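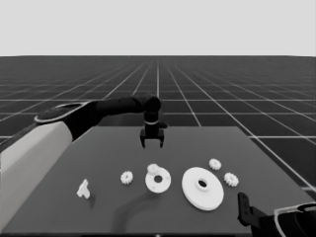
Rendered view: two robot arms, a table and seven white parts.

Filling beds in the quiet months: what we learned in Pritano
Speaker notes, Sanaa Kabbaj
April 20, 2021

Opening

Thank the hosts. Say who I am: I ran the visitor office in Pritano for six years and now work with small guesthouses along the same stretch of coast.

Ask for a show of hands. Who closes for the winter? Who stays open and loses money? Who stays open and breaks even? Wait for the hands to go down before moving on.

The talk is about February. Summer looks after itself in a beach town. If your July is empty you have a different problem and we can talk afterward.

Background on Pritano

Old harbor town, two beaches, one road in. The ferry from Lenow docks on the north side. It ran all year until the operator cut the winter schedule to one crossing a day, leaving Lenow in the late morning.

There are 260 rooms in town if you count every guesthouse and the two hotels. In the first winter I kept records, most were shut from the end of the fall school break until spring. The bakery closed. The restaurant on the square opened on weekends only. Visitors who did come walked past closed doors and told their friends.

Explain how we counted. We had no gate and no tourist tax, so I asked each owner for a sheet once a month with nights sold and where guests came from. Some sheets arrived on time. Brahim Younis at the Huynh guesthouse (spelled Huỳnh on the sign, after the family who built it) brought his on the first of every month, and he pushed the others on his street to do it too.

First February with full sheets: 222 room nights sold in the whole town. Leave that number alone for a second. It is less than one night per room for the month.

What we tried first

A poster campaign in the city. Cost us around 3000 in printing and station space. We asked every guest at check-in how they had heard of us and almost none of them mentioned the posters. The picture on the poster was a beach in full sun. People who arrived in a raincoat felt cheated.

A discount. Four guesthouses cut their winter price by a third. Their regulars paid less and stayed the same number of nights. I would not repeat it. 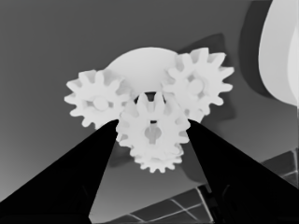 What worked better

Open on the same days. This was Brahim's idea. Before, each owner picked closing days to suit the family, and on some nights a guest could find a bed but no dinner. We drew up one shared calendar. Everyone who signed up agreed to be open from the fourth night of the week through the weekend, and the restaurant and bakery matched it. The other nights were free for repairs and rest.

Check the ferry. We printed the winter crossing times on every booking confirmation. Before that, people were turning up in Lenow in the afternoon with no boat until the next day. Two of them slept in their car and wrote a long review.

Give people one thing to do in bad weather. The net loft by the harbor was dry and had lights. A retired fisherman showed guests how to mend a net for an hour and they had soup afterward. Small groups, paid in cash at the door.

Tell the truth in the photos. New pictures for the website with wet streets, lit windows and coats. Complaints about the weather dropped off.

If anyone asks about booking software: we used Stemesex. It handled the shared calendar well enough. It could not show two guesthouses as one offer, so family groups who needed rooms in both had to phone. I have no deal with them.
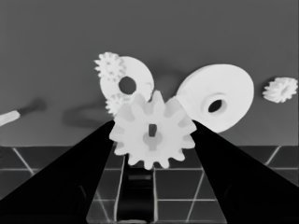 White gear held between two black fingers.

Results

Second February: 297 room nights. Same number of rooms, no discount, no posters.

Be careful with this part. The weather was a little kinder and there was a walking group that may have come anyway. One month proves very little. What I can say is that the increase was spread across most of the places on the shared calendar, and the ones that stayed outside it did not see much change.

The walkers stayed two nights on average. Couples stayed longer. Hardly any families with school-age children, and I don't think we should chase them in winter.

Heating. Someone always asks. Old stone houses cost a lot to warm up from cold. Brahim's answer was to open only the second floor, keep it warm all week and shut the rest. He lost three rooms he was not selling and his fuel bill went down. Owners with newer buildings can ignore this.

Staff. Two guesthouses shared one cleaner in the winter and wrote her a proper contract through to spring. She had left for the city the year before when the hours ran out. Keep this section short, but do mention the contract. 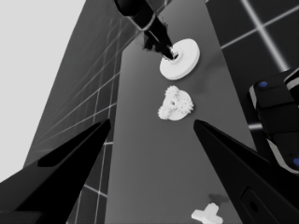

Gripper fingers, with the gray tabletop beyond.

If you want to try it at home

Start with the records. One sheet, once a month, three questions: nights sold, where from, how did they hear of you. Don't make it longer or you won't get it back.

Get the place that serves dinner to agree before you talk to anyone with beds.

Pick one winter month and leave the others alone for the first year.

Find out who answers the phone when the ferry or the bus is canceled. In our case it was me, at home, and I should have shared that out sooner.

Questions

Leave fifteen minutes. Likely ones:

Did the hotels join? One did, in the second year. The other closes for the whole winter.

Who paid for the new photos? The visitor office, out of what was left of the poster budget.

Can we have the monthly sheet? Yes, copies on the table by the door. Take one for a neighbor.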